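Afternoon slump: has anyone stuck with Ravow powder longer than a month?
Board: Energy, Sleep and Everyday Health

marshgrass
24 Apr 2023
I work from home doing billing for a dental office and by early afternoon I'm useless. I read the same line over and over. I sleep okay, I eat okay, and my last blood work came back normal. My sister-in-law gave me a tub of Ravow, the greens and ginseng powder you mix into water, and I've been taking it for 13 days.

I do feel better. I don't know if it's the powder or just the fact that I'm drinking a big glass of water at lunch, which I never did before. The tub is almost gone and a new one isn't cheap. Before I order more I'd like to hear from people who kept it up past the first month. Did it keep working, or did it wear off?

Also, the taste. Does anything help with the taste?

ketteljug
I did it for most of last year. It worked for me at the start and then I stopped noticing. I couldn't say if it stopped working or if I got used to feeling normal. I quit when they changed the flavor and I didn't feel any worse after quitting.

For taste, use very cold water and a squeeze of lemon. Don't use orange juice. It goes thick.

pepperhill_rn
I'm a nurse but not your nurse, so take this as general. Read the label and add up the caffeine. A lot of these powders have green tea extract in them and people don't count that as caffeine because the front of the tub says greens. If you also have coffee in the morning you may just be having a second cup at lunch in a different form. That would explain feeling more awake.

If you take anything for blood pressure or a blood thinner, show the tub to your pharmacist. Ginseng can be a problem with some medicines.

marshgrass
Thanks. No medicines. I looked and green tea extract is the fourth thing listed, but it doesn't say how much caffeine. It just says "energy blend" and gives one weight for all of it.

pepperhill_rn
That's common and it's why I don't buy blends. You can write to the company and ask. Some will tell you.

olddogrun
Save your money. It's ground up grass and caffeine. A can of coffee does the same thing for a lot less and you know what you're getting.

ketteljug
It's fine if you don't like it, but she said she's feeling better. Coffee after lunch keeps some people up at night. It does me.

olddogrun
Then so will this. Caffeine is caffeine. I'm not telling her what to do, I'm saying what's in it.

tansy_lane
I've tried a bunch of these so I'll put down what I found. This is only me.

Ravow: worked some, tasted like a lawn, gave me a stomach ache if I had it without food.

Ileria: this one is a drink in a bottle, not a powder. Sweet. I felt a lift and then a drop before dinner. I think it was mostly sugar. I gave the rest to my son, who liked it.

Jõgi: a birch and mint tea in bags. No caffeine at all. It didn't do a thing for my energy but I still drink it at night because I like it.

What made the biggest difference in the end was lunch. I used to have a bagel or leftover pasta and then wonder why I wanted to lie down. Now I eat eggs or beans or chicken with some vegetables and not much bread. It took a week or so before I noticed. I cook a batch of beans when I have time and put them in small containers, and I warm one up with whatever greens are in the fridge. If I don't do it ahead of time I go right back to the bagel.

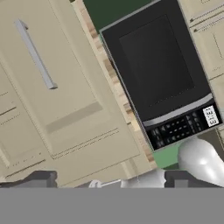 The other part was eating earlier. I was waiting until I was starved and then eating too much too fast. I moved lunch up by an hour and had a smaller one, and then a snack later on if I needed it. Apple and peanut butter mostly. I still have a slow patch but I can work through it. I'd try that before you buy another tub, and if you want the powder after that you'll at least know which one is helping.

marshgrass
That's useful. I do eat a lot of leftover pasta. I make a big pan for the family and then I eat it for days.

What did you do about the stomach ache with Ravow? I've had a little of that too.

tansy_lane
Took it with food, halfway through the meal. It helped but didn't fix it. Half a scoop was better than a full one and I didn't notice any difference in how awake I felt.

quietmill
I sell Ullov so I'll say that up front. It's a berry drink concentrate and a lot of my customers came over from Ravow because of the stomach thing. You mix 2 spoonfuls in a glass of water. It has no ginseng in it. I take it every morning and I don't get the afternoon crash anymore. If anyone wants to try it I can mail a sample pack.

olddogrun
Here we go.

quietmill
I said up front that I sell it. The rules allow that as long as you say so.

olddogrun
They allow you to say you sell it. They don't allow offering samples in a thread. It's in the pinned post.

quietmill
I read it as you can't post a link. I didn't post a link.

boardhelper (moderator)
olddogrun has it right. Samples and offers go in the marketplace section. quietmill, you can leave your post up since you said you're a seller, but please don't make the offer again here. Everyone else, please keep to the question.

quietmill
Understood.

dimestore_fern
I used Ullov for a while and it's okay. It tastes good. I can't say it gave me energy. I was also walking every day at the time, so who knows.

I'd put in a vote for the walk. I go out right after I eat, around the block and back. In bad weather I go up and down the basement stairs while I listen to the radio. I started because my doctor wanted me to for my blood sugar and the tired feeling got better along with it. Some days I skip and on those days I feel it.

ketteljug
Agree on walking. I don't do it after lunch because I'm at a front desk and can't leave, but I get off the bus early in the morning.

pepperhill_rn
Walking after a meal is one of the better supported things in this thread. It doesn't need to be long or fast.

olddogrun
And free.

longcellar
I'm going to disagree with most of this. I ate right, I walked, I cut back on bread, and I was still dead tired every afternoon for two years. It was sleep apnea. My blood work was normal too. People told me to drink more water and eat better and I believed them and put off getting checked. My husband was the one who said I was stopping breathing at night.

So when somebody says they sleep okay, I'd ask how they know. I thought I slept okay. I was in bed long enough. I'd do a sleep test before I spent money on powders, teas or anything else.

tansy_lane
I don't think that's disagreeing. She should get checked if she thinks it could be that. I just said what worked for me.

longcellar
It is a little, though. If she changes lunch and feels a bit better she might stop looking. That's what I did.

pepperhill_rn
Both are fair. Snoring, morning headaches, a dry mouth when you wake up, or dozing off while driving or watching TV are all worth bringing to a doctor. A dip after lunch with none of that is very common. marshgrass, do you have any of those?

marshgrass
I snore a bit when I have a cold. No headaches. I have fallen asleep in front of the TV but that's late at night and it was a boring show. I'll ask my husband if he has noticed anything. I have a checkup in June and I'll bring it up then no matter what.

longcellar
Good. That's all I wanted to say. Ask about the kind of test you can do at home. It was a clip on my finger and a strap, and I mailed it back.

wrenhollow22
Late shift worker here. Can I ask about the lunch idea if your lunch is at midnight? I eat from the break room machine most nights because I'm too tired to pack anything.

tansy_lane
I'd think the same thing applies but I've never worked nights. Maybe start with one thing from home, like boiled eggs or a can of tuna, and keep the rest the same.

ketteljug
My brother works nights and he eats his main meal before he goes in and only snacks during. He says a heavy meal in the middle of the shift is the worst thing for him.

wrenhollow22
I could try that. I do have a big meal when I get home and then go right to bed, so maybe I have it backward.

olddogrun
What does a tub of Ravow run these days? I want to know what I'm complaining about.

marshgrass
I'd have to look, mine was a gift. The site had it on sale if you sign up for a monthly shipment. It says over 2,000 reviews but they all look like five stars.

ketteljug
Don't sign up for the monthly shipment. It took me two phone calls and an email to get out of it and they still sent one more tub. Buy one at a time.

dimestore_fern
Same with Ullov when I had it, but the person I bought from took care of it for me.

marshgrass
Okay, here is what I'm going to do. I'm going to finish this tub with half scoops so it lasts, and then go without for a couple of weeks. While I'm off it I'll keep the water at lunch and do the beans or eggs. If I'm falling asleep at my desk again I'll know the powder was doing something. I wrote to the company about the caffeine and I'll post what they say.

pepperhill_rn
Sensible. If you cut back on coffee at the same time you won't know which change did what, so leave the coffee alone for now.

tansy_lane
Soak the beans overnight with some salt in the water. They come out better.

olddogrun
Canned is fine.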